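Home | Workwear | Safety footwear | Returns | Support

Ticket: Oltow work polo, light green, shrinking and twisted side seams
Opened by: Negin Asadi, stores, Ocampo depot
Handled by: Mojtaba Vahidi, Kernavard customer support
Status: open

Wednesday, May 29, 2024, first entry (NA)
We bought 185 of these in April. 17 have come back to my counter so far. Same complaint each time: body too short after a few washes, side seam creeping round to the front. Label says 70 degrees. We wash at 60.

Reply (MV)
Sorry to hear this. Most shrinkage we see comes from tumble drying on high. Could you confirm the drying method?

NA
Line dried. It says so on the form I filled in to open this ticket.

MV
Thank you. Please measure one washed and one unworn shirt of the same size, collar seam to hem, laid flat.

NA
Done, size L. The washed one is 4 cm shorter. Your size chart allows 2. I used a steel rule, before you ask.

MV
A difference can come from the shirt not being fully relaxed before measuring. We suggest steaming it and trying again.

NA
I don't believe steam puts 4 cm back into a polo, but I did it. Got 1 cm. It was gone again after the next wash.
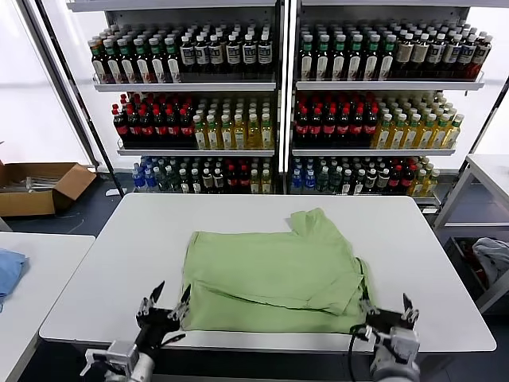
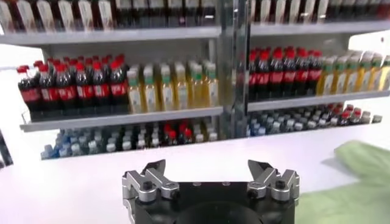
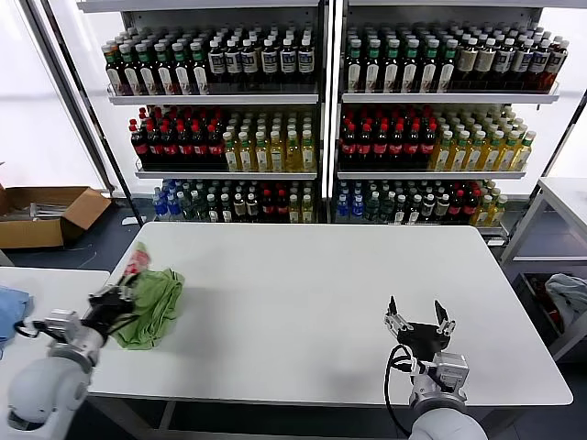 Light green fabric on a white table.

MV
Passed to our fabric team. They ask whether softener was used, as it can affect the antistatic finish.

NA
No softener. I also didn't ask about the antistatic finish. Now that you mention it, does that survive 70 degrees? The listing claims it does and gives no test number.

MV
I will ask for the test sheet. In the meantime we can offer a credit on the returned shirts only.

NA
Not accepting that yet. If the cloth was cut off grain, the rest of the batch will go the same way. Please check the roll records for the batch code on the neck label. The Jokunora shirts we had before went through more than 400 shifts in the same laundry and kept their shape.

MV
Batch query raised. Next update when the mill replies.

Comments (3)

dockside_ed: Seam twist is cutting, nothing to do with your wash. Had it on trousers from another maker.

Pauline R: Did they ever send the test sheet? I asked for one in April and got a brochure.

hivis_tom: Mine are fine, but I'm on the navy ones and wash at 40.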